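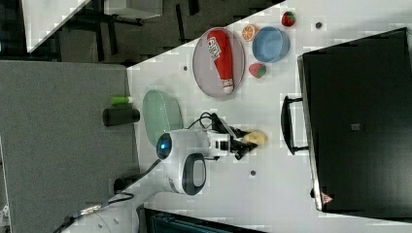
Policy server replies late and the arm stutters between action chunks

Posted by chunkless_in_october

I have a pick-and-place policy running on a GPU box down the hall, and the arm client asks it for a new chunk of 10 actions whenever the old one runs out. The trouble is the gap. The arm moves beautifully, stops, thinks about its life choices, then moves beautifully again. Round trip is 178 ms according to my logs. I'm using the Farker client with default settings, which I assume were chosen by someone with a faster network or lower standards. Do I need a smaller model, or am I asking for chunks wrong?

Myung-ja Kwon

You're asking too late. Request the next chunk while the current one is still playing, and stamp each request with the time of the observation it used. When the reply lands, throw away the actions whose time has already passed and blend the rest into what the arm is doing. Don't just glue the new chunk on the end, or you'll trade the pause for a twitch.

Your control loop should also be in its own thread and never wait on the network. If the queue does run dry, hold the last position command. We had the same stutter with Adura and it went away once the request moved out of the loop. 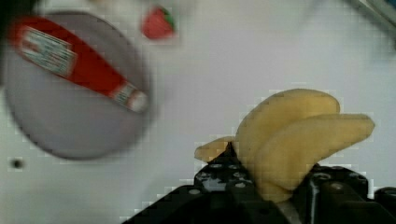 How early should the request for the next chunk go out?

Early enough to cover your slowest normal round trip, with the blend time added on top. Log a few hundred requests and look at the tail of the distribution, since the average will flatter you.

gripe_and_place

Get a better GPU. Worked for me.

chunkless_in_october

Moved the request out of the loop and the pauses are gone. The logs also turned up one reply that took 927 ms -- the box was running somebody's backup -- and the arm held position through it like a professional. I did not get a better GPU.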